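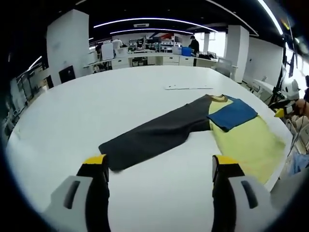

*Two of the hand grippers at the big table, with the gray and yellow-green garment partly folded.*

2024-07-27

I spent most of this week on the grippers again, so this post is about looking after them. Two people have written to ask how we keep ours in line with each other, and my last answer from May is out of date.

For anyone new: these are the hand-held ones. You carry one in each hand, do the job yourself, and the camera on the tool records what the fingers do. We use them for folding clothes at the moment. There's no arm to maintain and no cell fence, which makes people think there's nothing to maintain at all. I thought so too when I started at Gornness.

## Pads

The pads wear first. Ours are black with a yellow tip, and the tip is the part that meets the table every time you slide under a hem. Once the edge rounds over, the finger rides up on top of the cloth and you start pressing harder to make up for it. Thin fabric shows this well before thick fabric does.

I change both pads on a gripper together. For a while I changed only the worn one, and the fingers closed with a small gap at one side that took me most of an afternoon to find. A used pad is a little thinner than a new one. If you have a half-worn spare, keep it for bench tests.

To swap them:

1. Power the gripper down and take it off the strap.
2. Open the fingers fully and lock the trigger.
3. Back out the pad screw, pull the old pad straight off and wipe the seat with alcohol.
4. Press the new pad on, start the screw by hand, then snug it. The housing is plastic and will strip.
5. Close the fingers on a strip of paper and pull. It should drag evenly from the tip to the root.

Step 5 catches nearly everything. If the paper tears out at the root but slides at the tip, loosen the screw, push the pad forward and try again.

## Lint

Cloth work makes a lot of lint and it goes into the slots in the finger housings. It packs down over a few days and the finger gets slow on opening. I used to blow it out with canned air, but that drove some of it farther in and I ended up taking one housing apart to get at it. Now I use a dry interdental brush, the small size, and finish with a vacuum held close to the slot. No oil. I tried a drop of light oil once in the spring and it turned the lint into paste.

Fleece is the worst. After a day of fleece I do the slots before I go home.

## Opening width

This is the part that changed since May. Back then I set the width on each gripper by itself and trusted the number. The left and right units would both read fully closed, and one of them was still open enough to drop a single layer of jersey.

Now I close both on the same metal shim, zero them one after the other, and then repeat the first one. If the first reading has moved, I start over. It takes a few minutes longer. I log the result with the serial and the session count. The older unit is at 3,631 sessions and drifts more than the newer one, which has done 227. I expected that, though I'd like to know if it's the spring or the sensor. Deividas Kairys thinks it's the spring. I've ordered one from Stinton and will swap it when it comes.

## Camera mount

Check the two mount screws every morning. I mean put a driver on them, don't just look. A loose mount doesn't wobble enough to feel in the hand, but it shows up later in the recordings. In June I lost 123 sessions to a mount that had crept down by a hair. The fingers sat a little too high in the view from one end of the batch to the other, and I had to throw all of it out.

I now have a paper card with two lines on it taped up at the Bestville bench. You set the gripper in the cradle, look at the live view, and the tips should land on the lines. If they don't, fix the mount before you fold anything.

The lens gets a microfiber wipe at the same time. Fingerprints come from picking the tool up by the wrong end, and everybody does it, me included.

## Still open

- The trigger on the newer unit has a click near the end of its travel. It doesn't affect the readings so far.
- I want a softer pad for knits. Krūmiņa sent a sample sheet, but it's too thick for the seat and I haven't found a clean way to thin it.
- The charging cradle only seats properly if you push down at the back. I've put a note on it.

I'll add the spring results under this post when I have them.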